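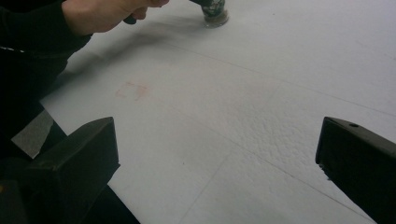
Review of the Jurnolley practice test kit for reading and math, grades 3 to 5
Posted 9/19/18

I am a parent of two children in the Drostwood school district, and I also help with the homework hour at their school. In June our school sent home a list of materials for the state tests, and the Jurnolley kit was on it. I bought one with my own money and we used it through the summer. English is my second language, so I read the instructions very slowly. Maybe this made me a more strict reviewer.

The kit is a flat box with 13 practice booklets, an answer guide for the adult, and a code for the website. The booklets are the best part. The print is large, the paper does not tear when a child erases many times, and each booklet can be finished in one sitting. My daughter, who is going into fourth grade, did not complain until the seventh booklet. For her this is a very good result.
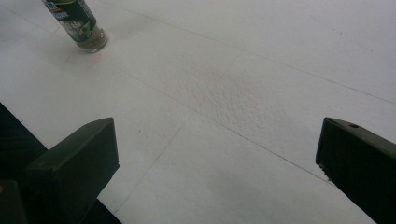
The reading passages are better than the math. They are short, and the questions ask the child to go back and find the sentence which proves the answer. Her teacher asks for the same thing. In the math booklets there is too much of one kind of problem. Booklets 4 and 5 are almost only fractions, and then fractions do not come back until booklet 11. I would have liked them to be mixed.

I found 2 mistakes in the answer guide. In booklet 6 the answers to the last page are printed in the wrong order, and in booklet 9 one subtraction problem has the answer 1,962 when it should be 3,533. My daughter was right and I told her she was wrong, so I had to apologize. I wrote to the publisher and received a polite answer after a week, with a corrected page to print at home.

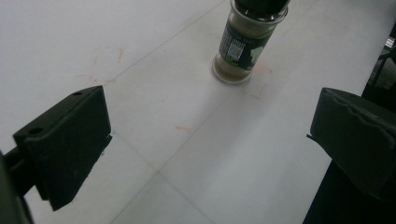 The website I can recommend less. It has a timed test that looks similar to the one the children take on the school computers, with the same kind of highlighter and a calculator in the corner. But it logs you out after a short pause, and the work is not saved. We lost a long written answer this way. After that we used the website only for multiple choice.

Before this we had the Hundon workbook, which is cheaper and has more pages. The Hundon explains less when the child makes an error, so the adult must know the method already. If you are comfortable with fourth grade math, it may be enough for you.

I give the Jurnolley kit four stars of five. I will buy the next level for my son, but first I will ask if the answer guide was reprinted.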